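Section 4. Adding a Character Entry to the Fillari Comics Catalog

Use this section to create a new entry for a character in a printed series. An editor account with Wondix is required.

1. Open the catalog and select New Character.
2. Enter the name as it is printed in the issue of first appearance. Place later spellings in the Aliases field.
3. Enter the series title and issue number.

Note: Special issues of Magsi are numbered separately. Select Special before entering the number. 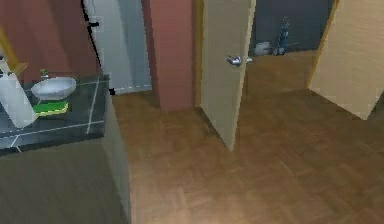

4. Complete the Settings field. List each place in which the character appears for at least one full page, and use plain terms that a reader would search for. A bathroom with a green soap dispenser beside an oval sink is entered as "bathroom"; the fittings belong in the Panel Notes, where they may be described in up to 139 characters.

5. Link related characters. Each link must name 2 entries and the issue in which the relationship is stated.

Caution: Deleting a link also deletes its issue reference. This action cannot be reversed. 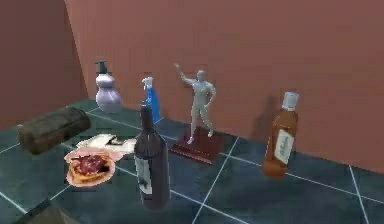
An editor at Bratitz has asked whether adopted relatives should be linked as Family or as Associate, given that the older entries use both. Select Family, and add the word "adopted" in the link comment. Older entries will be corrected in a later update.

6. Select Save as Draft. The entry remains hidden until a second editor approves it.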